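Using the shared room at Skotorham: questions we get asked

Reading time: 4 minutes

Skotorham has one shared room on the ground floor, open to everyone who rents a desk or a unit in the building. These are the questions that come up most in the Gukar office. Last changed on 13th November.

Do I need to book?

For anything longer than an hour, yes. Use the sheet by the door or ring the Gukar office. Shorter stays are first come, first served, but a booked group has the room from the minute its slot begins.

How many people can use it?

The limit is 13, seated or standing. Groups larger than that should ask for the hall at Venulitz, which we also look after and which costs more.

Why don't the chairs match?

They came from different offices as those closed or moved. There are plain chairs for meetings and office chairs for longer sitting. All of them may be used by anyone. If one wobbles, turn it to face the wall and tell us, and please don't put it back at the table for the next person to find out.

Can I take a chair up to my unit for the day?

No. We lost two that way in February and had to go round every floor to get them back. If you are short of seating, ask us and we can usually lend you something from the store.

Where do the chairs go when I've finished?

Along the side of the room, with the middle of the floor left clear. There is no need to stack them. The office chairs roll, so push them in far enough that they don't drift out again.

What are the big water jugs for?

Drinking water. The clear plastic jugs with red caps are delivered by Fontana and stand on the floor until they are wanted. Take the one that is already open before you start another. Keep the cap and screw it back on between uses, even if you only mean to leave it for five minutes.

Can I put the jugs on the table?

You can, though a full one is heavy and we would ask two people to lift it. Most groups fill a smaller jug and take that to the table. Mop up any drips, as the floor is slippery when wet.

What do I do with an empty jug?

Leave it with its cap on, next to the full ones. Fontana collects the empties when it brings the new ones. There is a deposit on each jug, so they are not to be cut up for planters.

How much water do we get through?

Last year it was 3,636 litres for the whole building. It is paid for out of the general charge and you will not see it as a separate line on your bill.

What is kept in the cabinets?

It depends on the cabinet. The ones with a label on the inside of the door are for everybody: cloths, extension leads, spare bulbs, the first aid box. The rest are let to tenants by the quarter. If you open one by mistake, close the latch properly again. A half-closed latch looks shut and then swings open at shin height.

Can I rent a cabinet?

There is a waiting list. Put your name down at the office. The charge is 70 a quarter and includes one key where a lock is fitted.

May I leave things on the floor overnight?

Only if you have the room booked again first thing the next morning, and only against the wall. Write your unit number on a piece of tape and stick it on. Unlabelled things go to the lost property shelf in the office, where we keep them for 2 weeks.

Is the floor cleaned?

Every weekday evening, after the last booking. The cleaners will go round your belongings but won't move them, so whatever is underneath stays as it is. Sweep up your own crumbs and sawdust.

What should I check before I leave?

Windows, taps, lights. Chairs back at the side, caps on the jugs, table wiped. If you were the last booking of the day, drop the key through the office letterbox.
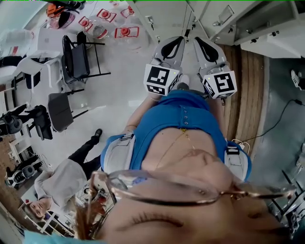

If the letterbox is full, which happens on Mondays, keep the key and bring it to the office the next morning. Don't leave it in the door.

Comments (3)

Unit 9: Could we have a trolley for the water? Two people aren't always about.

Gukar office: We have asked Fontana for a price.

First floor: The label inside the cloth cabinet has come off again.

Related pages

Hiring the hall at Venulitz
Deliveries and parking at Skotorham
What the general charge covers
Lost property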